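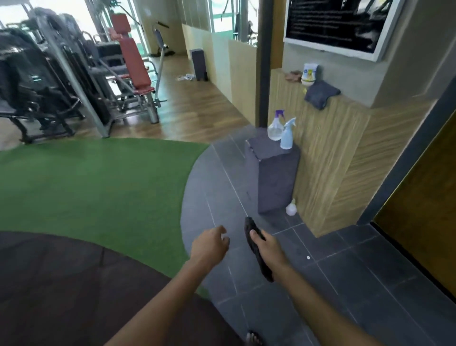 Cleaning cloth in hand, plyo box and spray bottles by the right-hand wall. Turf to the left, its edge meeting tile that runs to the right.

September, Traststead training room. Entry opened 7:30 a.m.
Entered by: K. Rana. Copy to: T. Chaiyaporn, P. Moynihan.

Purpose of the session: to complete the monthly floor and equipment wipe-down, to compare the two cleaning solutions now in use, and to record the condition of the floor surfaces before the autumn timetable begins.

Solutions. Solution A is the Czarnecka neutral cleaner, mixed at 30 ml to 460 ml of water. Solution B is the 70 percent alcohol spray and is reserved for handles and grips. Solution B is not to be used on the rubber or on the wood-grain laminate. Mr. Moynihan has asked that each bottle carry a written label at the next refill. At present colleagues identify them by memory, and two entries in the August log contradict each other as a result.

Method. Spray onto the cloth and never directly onto the surface. Wipe, wait 30 seconds, wipe again with a dry section of the same cloth. Fold to a clean face between items. Cloths go to the laundry at the end of the session and are not left on the ledge overnight.

Order of work:
1. Plyo box, top and sides
2. Ledge and wood-grain paneling
3. Turf, by hand along the curved edge
4. Tile and grout lines
5. Rubber floor in the weights area
6. Bars, plates and small equipment

Observations, turf and tile. Fine black crumb collects where the turf meets the dark tile. The vacuum head does not reach into the curve, and the cloth moves the crumb along without picking it up. A stiff hand brush is requested. The pale grout shows marks sooner than the tile does — a second pass with Solution A is advised there.

Observations, weights area. The rubber tiles are to be checked seam by seam for lifting. Items lying on the floor are moved one at a time and wiped before they go back, so that nothing is set down dirty on a clean tile. 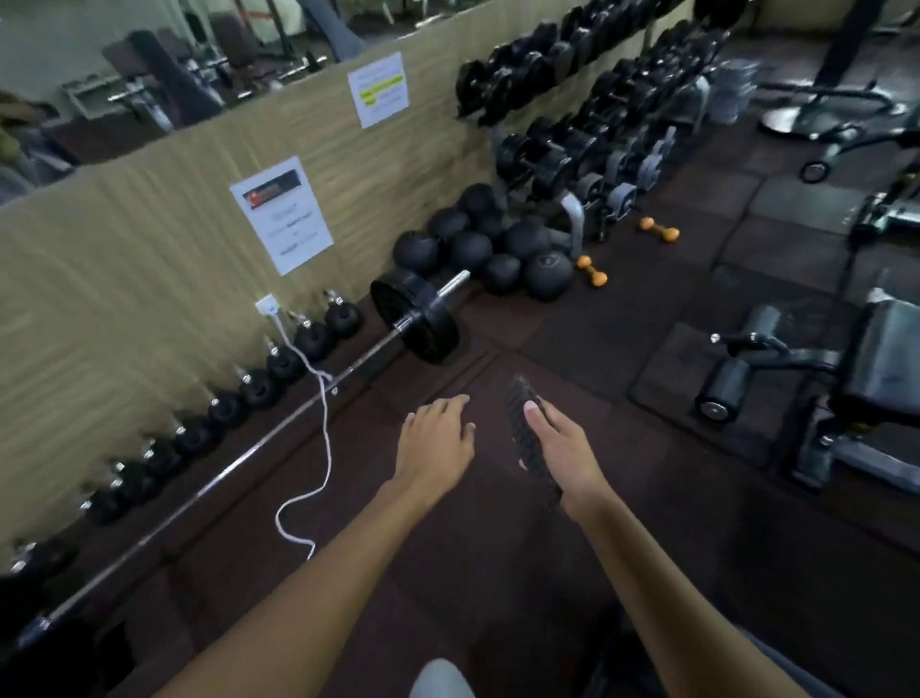
The barbell should be racked before the floor is started. It was left on the rubber with a plate on, and the thin white cable from the wall outlet lies across it. The cable must be clipped up along the paneling. This was raised in the previous entry and remains open — Mr. Chaiyaporn to confirm who holds the clips.

The row of round weights along the base of the wall may stay where it is. Dust gathers behind the row, and it should be drawn forward once a month for this purpose. The notices taped to the paneling are to be left in place during wiping. Wipe beside the tape, with no spray near the paper.

The mirror is outside the scope of this entry. Kamlesh Nigam has it under the window schedule.

Comparison of solutions. No judgment is offered yet on residue. Solution A needs to be viewed on the rubber in afternoon light, when streaks are easier to find. A second reading will be entered at 4 p.m. by whoever is on duty.

Supplies to order:
Hand brush, stiff, narrow
Cable clips, adhesive
Bottle labels, waterproof
Gray cloths, one pack (Foslow, same item as before)

Open question for Mr. Moynihan: whether the Hemville room should follow the same order of work. The floor there is rubber throughout and items 3 and 4 would not apply.

K.R.

Recent entries
Traststead: August wipe-down and solution log
Traststead: Cable at wall outlet, first note
Hemville: Rubber floor, seam check
Czarnecka cleaner: mixing table, revised
Foslow order list, cloths and brushes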